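Wrist camera pose estimate for clear tubes jumps between frames, planner keeps replanning

Tags: perception, grasp planning, transparent objects
3 min read

Posted by pellet_48

I'm running a tube sorting cell with a wrist camera and a six-axis arm. The software is Stiltidon 12 for motion planning with our own segmentation model in front of it. The job is to pick conical tubes off a white work surface and stand them in a rack.

Segmentation looks fine on the caps. The bodies are the problem. The mask follows the graduation marks and drops the clear plastic between them, so the fitted axis swings from one frame to the next even when the arm is holding still. The planner sees a new target pose, throws out the path and starts over. The log from last night has 1103 replans in it and most of them happened while the tube was just lying there.

I have tried raising the mask threshold, which loses the tip completely. I also tried depth, but depth on clear tubes is mostly holes. Is there a setting in the planner for this or do I need to retrain?

Samina Dogar

Two separate problems, so fix them separately.

First, stop the planner from reacting to every estimate. Stiltidon takes a new goal as soon as the pose topic updates. Put a small node in between that holds the last accepted pose and only passes a new one when it moves past a threshold you choose and stays there for several frames. We use a median over 12 frames while the arm is still, then freeze the pose before the final approach. Don't update it after that. Close up, the gripper shadow gets into the view and the estimate gets worse.

Second, don't fit the axis from the body mask alone. The cap is opaque and your model already finds it. Fit the cap, take its center as one end of the axis, and use the graduation marks only for direction. If the cap is out of view, mark the tube as not pickable from that viewpoint and move the camera. A tip by itself isn't enough for a grasp.

For retraining, label what your own wrist camera sees from the height where you make the pick decision. Our first set was shot from a fixed overhead camera and did very little for us.
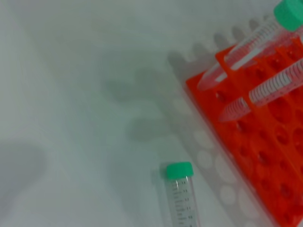 Nishimura Lab Automation -- Perception and Planning Group

A view like this is what I'd put in the training set. There is a tube on plain white with its cap showing, and there are two lying across the top of an orange rack where the color comes through the clear wall. A color-based mask that works on the first will bleed into the rack on the other two. One of those two has its cap outside the view, so under the rule I gave it should come back as not pickable. Label it anyway, with a separate flag for cap visibility.

Label the shadows too, at least as a background class. The rack's shadow has bright round spots where light comes through the holes, and our older model (build 3102) called those spots caps until we added them as negatives.

arivari_user

just turn up the exposure. worked for me

Sayaka Imai

I would be careful with exposure. On a white surface it washes out the edge of the clear plastic, and then there's nothing left to fit.

Agree with Samina on the hold node. One addition -- log the raw pose and the held pose side by side. If the raw axis flips by a half turn, that is an end-for-end ambiguity and a median won't help you. Compare the cap position to the previous frame and reject the flip before it reaches the filter.

Contact | © 2026 Pellura Community Help | Back to top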